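March 18, 2019

The Tray

I have been putting off the paper drawer since December. It is the one under the kettle, and it had reached the stage where you open it four inches and something inside says no.

So I tipped the lot out on the floor. Takeaway menus, a manual for a Zemance toaster we no longer own, a loyalty card from the Parko garage with 2 stamps on it, and every folded slip of paper that has ever come home in a coat pocket. I had allowed myself 40 minutes. The menus alone took that, mostly because I stopped to read them and then wanted noodles.

My method, such as it is, goes like this. Anything for a shop that has closed goes straight in the recycling (goodbye, Roman Carpets). Anything with a date on it gets one look. Anything left over has to live in a single clear plastic tray, bought in Carklow for four pounds, and when the tray is full, something has to leave before anything else comes in. It's strict, but so was my mother, and her drawers opened.

The tray is shallow, and I chose it that way on purpose. A deep one would be a drawer again by summer.

I do still have a weakness for small bits of card with a stripe of colour on them. They look official – as though somebody will ring up one evening and ask me to read out the small print. In eight years nobody has rung. 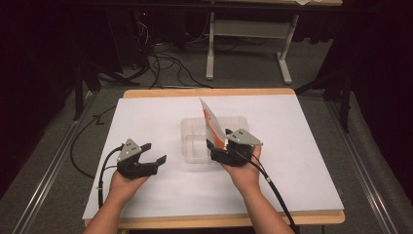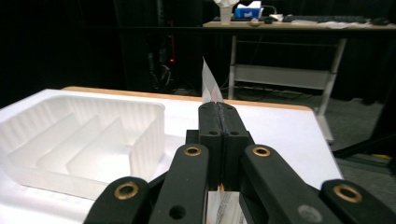 White paper, orange stripe, and a plastic tray within reach both times.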